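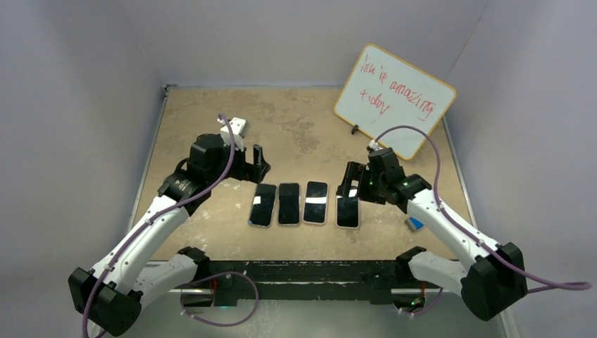 Fig. 1. Phones on the tabletop.

4. Pairing the Prirkura heating controller

By Sławomir Kubiak | August | 393 shares | 2 comments

The controller will run your boiler perfectly well from the dial. If you would still like to adjust the hall from bed, carry on.

1. Turn the dial to SET and hold it until the lamp blinks amber. A green lamp means you have started the holiday programme. Turn back to OFF and begin again.
2. Open the Rolham app and choose Add Heating. 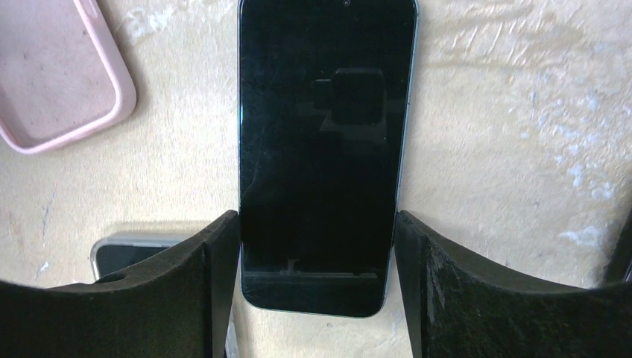
3. Type the code from inside the battery cover. The zero and the letter O are identical — try both.
4. Press Pair and wait up to 300 seconds.

CAUTION: Do not remove the cover plate while the boiler is firing.

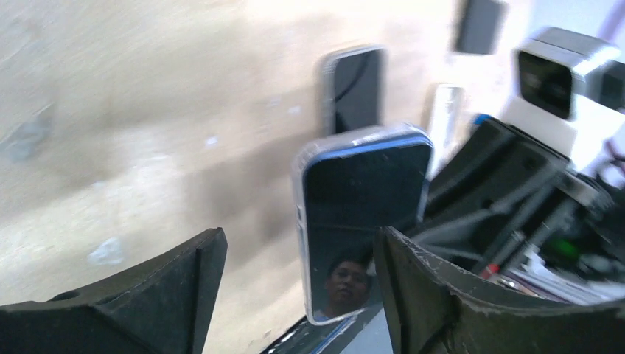

Schedules are stored in the controller, so the house will go on warming itself at six in the morning whatever you do to the app. A phone with its screen dark and switched off, like the large one in Fig. 3, makes no difference to it. To stop the heating, use the dial.

NOTE: One controller accepts two phones. Agree on a temperature first.

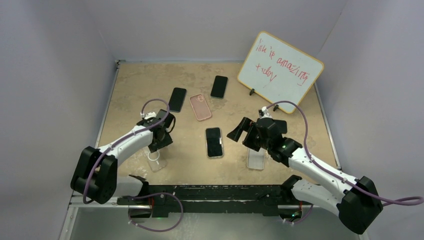 Fig. 4. Tabletop and whiteboard.

Related
Bleeding a Navcombe radiator
Forsyth 275 boiler: fault lamps
Replacing the dial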